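Wimusside Water District
Backflow Prevention and Cross-Connection: Frequently Asked Questions
Last revised Monday, January 25, 2021

What is backflow?

Backflow is the reversal of flow in a water line, so that water from a customer's plumbing enters the public main. It occurs in two ways. Backsiphonage follows a drop in main pressure, for example during a main break or heavy hydrant use. Backpressure occurs when the pressure on the customer's side exceeds the pressure in the main, as it can with a boiler or a booster pump.

What is a cross-connection?

Any actual or potential link between the drinking water supply and a source of non-potable water. A garden hose left in a bucket of soapy water is a cross-connection. So is an irrigation system fed from both the main and a private well.

Which properties need a backflow assembly?

An assembly is required on any service with one or more of the following:
In-ground irrigation
A fire sprinkler system
A private well, whether or not it is in use
A boiler with chemical treatment
A commercial kitchen, laundry, or car wash
A swimming pool with a direct fill line

The District has 3,265 active services, of which 1,279 are on the assembly register. If you are unsure whether yours is one of them, look for the letters BF after the account number on your bill.

Which type of assembly do I need?

The type depends on the degree of hazard. A pressure vacuum breaker is accepted for most residential irrigation with no chemical injection. A double check valve assembly is accepted for low-hazard fire lines. A reduced pressure principle assembly is required wherever there is a health hazard, including fertilizer injection and treated boilers. A hose bibb vacuum breaker is suitable for an outdoor faucet but does not replace any of the assemblies listed here.

How high must the assembly be installed?

A pressure vacuum breaker must sit at least 12 inches above the highest downstream outlet. A reduced pressure assembly must sit at least 12 inches above finished grade, measured from the relief valve, and may not be installed in a pit or vault. Double check assemblies may be installed below grade if the vault drains.

How often is testing required?

On installation, after any repair or relocation, and once every 12 months after that. Notices for irrigation assemblies go out so that testing falls in the spring, after startup. All other notices are mailed in October.

Who may perform the test?

Only a tester with a current certification and a gauge calibrated within the past year. The District does not test private assemblies. The list of registered testers is available at the front counter and is updated each quarter. Registration is renewed separately from certification — a tester may hold one and have let the other lapse. Reports from unregistered testers are returned.

What happens if my assembly fails?

You have 19 calendar days from the date of the failed test to repair or replace it and submit a passing report. Most failures are caused by debris on a check seat or a worn rubber part and can be corrected during the same visit. Rebuilt assemblies must use the manufacturer's parts.
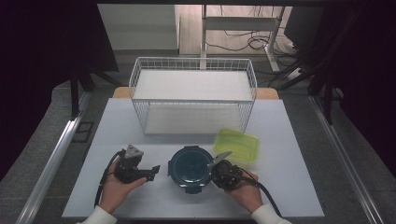
If parts are on back order, send the supplier's written confirmation to the cross-connection office before the deadline. One extension may be granted per assembly. No extension is given for reduced pressure assemblies on high-hazard services.

Is there a fee?

There is a filing fee of $50 per late report. Reports received on time are filed at no charge. The tester's own fee is set by the tester and is not regulated by the District.

Can my water be shut off?

Yes. Service may be discontinued after a second written notice if no passing report is on file. For fire lines, the fire marshal is notified first and the line is left in service until a joint inspection has been held.

My irrigation system is no longer used. Do I still have to test?

Yes, until the line is physically disconnected and capped. A closed valve is not a disconnection. Call for an inspection before backfilling — the inspector needs to see the cap.

How do I protect the assembly in winter?

Drain it, leave the test cocks and ball valves at a 45-degree angle, and cover it with an insulated enclosure. Enclosures over reduced pressure assemblies must have a drain opening that will pass the full relief valve discharge.

Whom do I contact?

Assembly records and extensions: Alžběta Sokol, cross-connection office
Inspections and disconnections: Chalerm Sitthichai, field services
Tester registration: Chepkoech Urio, front counter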